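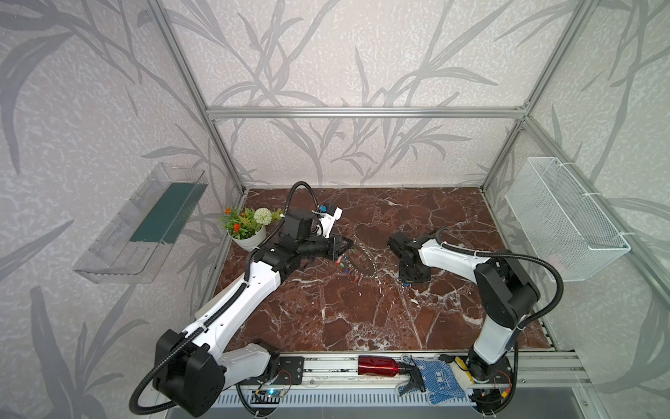 I am choosing surfaces for a small corner of my apartment, and it is the third evening I spend with this. The corner is for my beads and other small craft things. My first wish was a dark floor with a light wall. Dark reddish-brown marble pattern with white veins on the floor, light gray wallpaper with bamboo-like leaves on the walls, and one round white pot with an artificial plant at the back. I like this combination very much. The leaves are only a darker gray, so they stay quiet, and the small orange flowers of the plant get all the attention.

2/ Now the problem. Small colorful pieces on a marble pattern. Green and orange are easy to find. White is difficult, the white veins take it away from your eyes. If you work with white beads, please think about this before you order.

3/ I ordered the floor film from Bonduvlow. It comes in a roll and the price was 3450 for the length I needed, with delivery. I paid 503 more for the wallpaper, from the end of an old roll at Pandaris. The seller was kind and cut it straight for me.

4/ About gluing. The film is self-adhesive, but I wet the board first with water and a little dish soap. Then you can move it for a short time. I started from the middle and pushed to the sides with a plastic card. One bubble stayed near the wall and I made a hole in it with a needle.

5/ The wallpaper was harder. I wanted the leaves to continue around the corner, from the back wall to the side wall. I lost one piece because I cut it from the wrong end - the stems were growing down. On the second try I marked the top with a pencil on the paper side.

6/ Some of you asked if the dark color makes the corner too small. In the evening, yes, a little. In the morning it is fine. I put a lamp of around 2000 lumens over it and now I don't think about it.

7/ For the plant I looked at real ones too, but there is no window on that side. An artificial one needs only dusting. I do it with a dry paint brush, on Tuesday when I clean the rest.

8/ For white beads I now use a plain gray felt mat on top of the marble. It also stops them from rolling. The mat is from the Navarro shop, 2 in a pack, and the other one went to the kitchen under the toaster.

9/ Next I want to try a narrow edge at the front, so nothing falls down. If somebody has used the Plurkbridge strips on a film surface, please write me if the glue leaves marks.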